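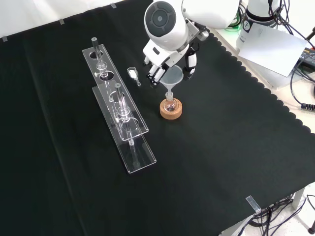 Home & Workshop / Cleaning Tips

Keeping a tablecloth in place, and getting it clean after

In our house one table must do every job. We eat on it, my husband Tomás repairs small things on it, and in winter I start my seeds there. A cloth saves the surface, but a cloth that slides is worse than no cloth.

Metal clips are the cheapest help. Put them where nobody sits, and check first that they open wide enough for your table top. If the table is soft pine, fold a small piece of felt under each clip, or it will leave a mark. I learned this in March and the mark is still there.

Dark cloths hide stains but show every bit of lint. Shake them outside, then go over them with a damp rubber glove, always in one direction. Wash them inside out in cold water, with half of the usual detergent. Too much soap leaves gray stripes on black cotton. Two spoons of white vinegar in the last rinse help with this.

Candle wax: let it get hard, lift it with a dull knife, then put brown paper on top and press with a warm iron. Move the paper often. For oil, cover the spot with cornstarch and leave it overnight – do not rub it.

Clear plastic stands and trays should never be cleaned with window spray, especially if it has ammonia. Use lukewarm water, a drop of dish soap and a soft cloth. Paper towels make fine scratches.

Narrow glass is easier than it looks. Pour in warm water with a spoon of uncooked rice, shake gently, and rinse two times. Let it dry upside down on a folded towel.

Anika Rosenthal, Nov 29, 2022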